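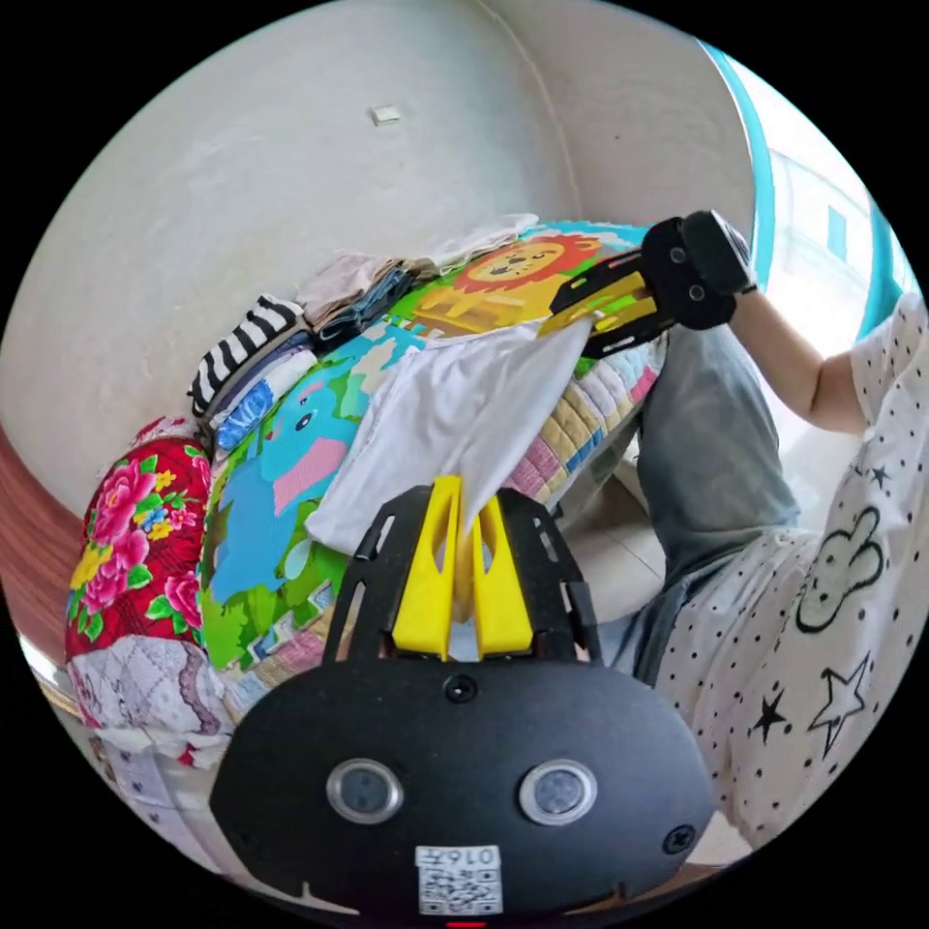 Incidencia n.º 321 · pág. 1 de 2

**Asunto:** las sesiones de entrenamiento personal descuentan dos créditos del bono
**Producto:** Revton Agenda, módulo de bonos
**Cliente:** gimnasio Osau
**Prioridad:** alta
**Estado:** resuelta, con seguimiento abierto

### Descripción inicial

El centro comunica que varios socios con bono de 30 sesiones ven un saldo inferior al que les corresponde. El descuento doble se produce al confirmar la asistencia desde la tableta de sala. Si la confirmación se hace en recepción, el saldo queda bien. Las clases colectivas no están afectadas.

Adjuntan el listado de movimientos de octubre. Hay 65 sesiones con dos apuntes de consumo cada una, con el mismo identificador de reserva y distinto identificador de movimiento.

### Entorno

- Servidor de reservas Revton, instalación alojada
- Torno de acceso Codetti, integrado por webhook
- Pasarela de cobro Gagnon (no interviene en el consumo de bonos)
- Tabletas de sala en modo quiosco, red wifi interna

### Registro

**09:10** -- Reproducido en preproducción con un bono de prueba. Se confirma la asistencia desde la tableta y el saldo pasa de 30 a 28.

**09:35** -- Descartada la doble pulsación. El botón se desactiva tras el primer toque y el registro del cliente muestra una única petición saliente.

**10:05** -- El servidor recibe dos eventos `asistencia.confirmada` para la misma reserva. El primero llega de la tableta; el segundo, del conector Codetti. Separación entre ambos: menos de un segundo.

**10:20** -- Revisada la configuración del conector. Tiene activa la opción «Confirmar sesión al validar acceso», que en la versión anterior solo se aplicaba a clases colectivas. Tras la última actualización se aplica también a sesiones individuales.

**10:50** -- Se desactiva la opción para el tipo de servicio `entrenamiento_personal`. La prueba falla: el panel devuelve un error 400 al guardar.

```
POST /api/conectores/acceso/reglas
400 Bad Request
{"error": "tipo_servicio no admitido en la regla"}
```

**11:15** -- El error 400 se debe a que el catálogo de Osau conserva el código antiguo `ep_individual`. Se guarda la regla con ese código y el panel la acepta.

**11:30** -- Repetida la prueba. Un evento, un apunte, saldo 29. Comprobado también con sesión en pareja: un crédito por socio, que es lo esperado.

**12:40** -- Aplicado en producción. Caché del conector vaciada a mano; el reinicio del servicio no la limpia.

### Corrección de saldos

Se ejecuta el script de regularización sobre las 65 sesiones duplicadas. El script anula el segundo apunte y conserva el primero -- no borra nada, de modo que el movimiento sigue visible en el historial con estado `anulado`. Los bonos que habían pasado a «agotado» vuelven a «activo» con su fecha de caducidad original.

Un bono queda fuera del proceso por estar ya renovado. Hay que abonar la sesión manualmente desde *Socios > Bonos > Ajuste*, con el motivo «regularización 321».

### Pendiente

- [x] Regla del conector corregida en producción
- [x] Saldos regularizados
- [ ] Ajuste manual del bono renovado (lo hace el centro)
- [ ] Migrar `ep_individual` al código actual del catálogo
- [ ] Añadir control de idempotencia por identificador de reserva en el servidor

La última tarea pasa a desarrollo. Hasta que se publique, no reactivar la opción del conector en centros que confirmen asistencia desde tableta.

El ticket se cerrará cuando el centro confirme el ajuste manual.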